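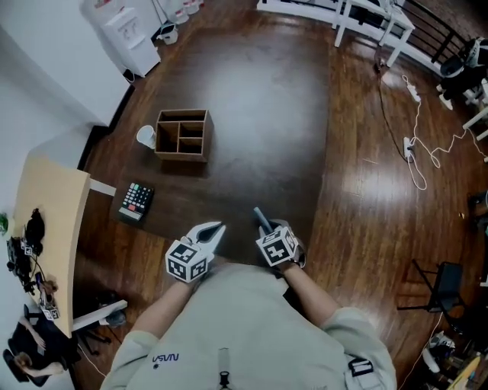 Organizer on the floor, compartments facing up. Paper cup to the left of it.

Ticket status: Closed
Product: Julard box organizer, wood, open top
Category: Rocking / loose partition
Submitted by: Customer (Korodent, shared office, Jafarzadeh building)
Opened: June, 9:40 AM

Customer, 9:40 AM
We bought a Julard organizer for the office in June. It has one tall section on the left and two smaller ones on the right. It does two things it shouldn't. It rocks when you put something heavy in the tall section, and the partition between the two small sections has worked loose and slides up when you pull a marker out. After that the small things all end up in one pile.

The rocking is worse on the floor than on the table. I first thought the floor was to blame, as it's an old one and the boards aren't level in every spot. But it rocks on the table too if you press on the corner. The box is 360 mm on the long side. I have not glued or screwed anything. Please tell me what to check before I send it back, we would prefer to keep it.

Support, 10:15 AM
Thank you for the details. Please do the following in this order and write down the result for each step.

Step 1. Empty the box completely and turn it over. Look for anything stuck to the bottom, such as tape, grit or a staple from the carton.

Step 2. Put the empty box on a surface you know is flat. Press on each corner and note which corners move.

Step 3. Turn the box a half turn on the same surface and press again. If the same corner of the box moves, the fault is in the box. If the movement stays in the same place on the surface, the fault is in the surface.

Step 4. Push the loose partition all the way down into its slot and see if the top edge comes level with the one next to it.

Do not load the box again until you have finished step 4.

Customer, 11:30 AM
Results so far.

Step 1. There was a piece of clear packing tape under one corner, folded over on itself. I scraped it off with a fingernail. It was hard to see and I would have missed it if I had only looked.

Step 2. On the floor it still rocks, less than before. On the table it moves very slightly at the front right corner and not at the others.

Step 3. On the floor, the movement stayed in the same place, so that is the floor. On the table, it followed the box.

Step 4. The partition goes down but stops short of level. The gap is about 6 mm. It feels like it is sitting on something in the slot.

I also moved the box from the wall end of the table toward the middle and got the same result. The table is solid and does not wobble. There is a water dispenser by the wall, and I wondered about moisture. The Plosidon service person changes the bottle and sometimes a little water ends up near it. The box has never stood in water as far as I know.

Support, 11:55 AM
The folded tape explains part of the rocking. Thank you for checking the moisture question. Wood this thin can swell if it stands on a damp surface, but swelling normally shows first as a rough or raised edge along the bottom. Please run a finger along the bottom edge on all sides.

For the partition, take it out fully. It lifts straight up. Look into the slot with a flashlight. The most common cause is a bead of dried glue at the bottom of the slot. If you find one, scrape it with a flat wooden stick or the end of a plastic ruler. Please do not use a knife, it takes off more wood than you want and the slot will end up too wide.

Customer, 1:20 PM
Bottom edge is smooth on all sides. No rough parts.

Partition came out with some pulling. There was a lump of glue in the slot, at the end closest to the front. I got most of it out with a plastic ruler. The rest came away with a folded piece of fine sandpaper. I blew out the dust and put the partition back in and it now goes all the way down.
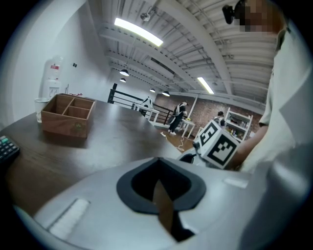 With the partition seated, the front right corner is also better. I think the partition was pushing the wall out a little and lifting that corner, but I can't prove it. It still slides up more easily than I would like. If I hold the box upside down it drops out, and I don't know if it is meant to.

Support, 1:45 PM
The partitions are made to be removable, so it is normal for one to drop out when the box is upside down. It should not come up in ordinary use. Two things can help.

First, put a strip of paper along one side of the slot and push the partition down over it. Ordinary printer paper is enough. Trim what sticks out.

Second, look at how the box is loaded. Tall or heavy things belong in the tall section. If you put pens or markers in a small section, stand them so the clips face away from the partition. Clips catch on the top edge and pull it up. This is the usual cause once the glue is gone.

After that, please do a load test. Put a weight of 100 grams in each of the small sections and something heavier in the tall one, leave it for 30 minutes, then press the corners again.

Customer, 3:10 PM
Paper strip is in. One thickness was not enough, so I folded it once and that holds. I can take a marker out one-handed now and the partition stays down.

Load test done on the table. I used a bag of screws for each small section and a stapler plus a roll of tape in the tall one. No rocking on any corner at the end of it. On the floor it still rocks in the same spot as before, and I will leave that alone. It is going to live on the table.

One more question. Is there a felt or rubber pad set for the bottom? The table has a finish I would like not to scratch.

Support, 3:30 PM
There is no pad set for this model. Any thin self-adhesive felt pads will do. Use the same thickness on all corners and wipe the bottom with a dry cloth first.

The glue in the slot is a manufacturing fault and we have recorded it. If the partition comes loose again, reply to this ticket and we will send a replacement partition. You do not need to return the box.

Customer, 3:40 PM
Fine with me. Felt pads are on the list for the next supply order. You can close this.

Resolution notes
Tape residue removed from base. Dried glue removed from partition slot. Folded paper shim fitted. Remaining movement on floor is due to uneven boards. No parts sent.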